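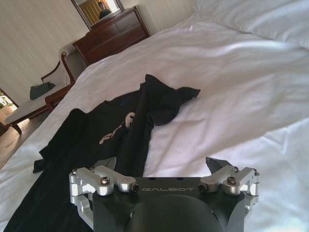

The black T-shirts go first, because they make up most of the load and they show every bit of lint. I fold on the bed. I have tried the kitchen table and the top of the dryer, and both are the wrong height or the wrong size. A bed with a plain white cover has enough area to lay a shirt out flat, and dark cotton on white makes the side seams easy to find.

This post is a follow-up to the one I wrote in March on drawer capacity. Several people asked for the folding method itself, so I have written it down as I do it now.

Start with the shirt face down, collar away from you. Pull the hem and the shoulders in opposite directions until the side seams lie straight. Most cheap shirts have some twist in the body from the way the fabric was knitted, and after a few washes one seam will sit forward of the other. Ignore the seams on those and work from the shoulders. If you line up the seams on a twisted shirt, the finished fold is a parallelogram and will not stand up.

Fold one side in to a line that starts midway between the collar and the shoulder point. Turn the sleeve back on itself so it stays inside the edge. Repeat on the other side. You should have a long strip, slightly wider than the collar. Fold the hem up to just short of the collar, then fold in half again. For a shallow drawer, fold in thirds instead.

Printed shirts need a small change. Thick plastisol prints will stick to themselves if they are folded face to face and left under pressure in a warm room. I lost a good Vimitz shirt that way. The print came off in flakes along the crease. Folding from face down keeps the print on the outside, and I put those shirts at the end of the row where nothing presses on them.

On drawers: my dresser is dark wood, older than I am, and runs wood on wood with no metal slides. It does not like weight. The inside width of the top drawer is 517 mm and the usable depth front to back is a bit under that. Shirts stood on edge fill it evenly and the drawer tracks straight. Shirts stacked flat tended to end up on the left side, and the drawer would rack and jam. A rub of candle wax on the runners helps as well. Redo it when the drawer starts to squeak.

I bought a pair of Plendus drawer dividers to keep the rows upright. They are rated to expand to 500 mm, so they do not reach side to side in my drawer. Installed front to back they hold well enough. The foam ends leave a grey mark on bare timber, which I would have liked to know beforehand. Jae-hoon Song wrote in to suggest cardboard cut from a shoebox, and for a drawer that is full all the time I think he is right.

Washing affects all of this more than I expected. I turn dark shirts inside out, run them cold, and take them off the line while there is still a little give in the fabric. Fully dry cotton off a hot line is stiff and holds the peg marks. The dryer gives a softer shirt but shortens it. I measured one Willel crew neck at 70 cm from shoulder to hem when new, and it had lost 2 cm by the end of its first winter of tumble drying. The colour went too, mostly at the collar.

I don't iron T-shirts. If one has been sitting crumpled in the basket, I lay it out, smooth it by hand from the centre to the edges, and leave it while I do the socks. Most of the creases relax enough for a shirt that will be worn under a jumper anyway.

Gheorghița Manole asked in the comments whether rolling is better. For a suitcase, yes. In a drawer, rolls come undone when you pull one from the middle, and the neighbours go with it.

Next post will be fitted sheets. I have a method for a queen size that gives a flat rectangle about two times out of three, and I would like to fix the third before I publish it.

Posted July 2019. Filed under: laundry, storage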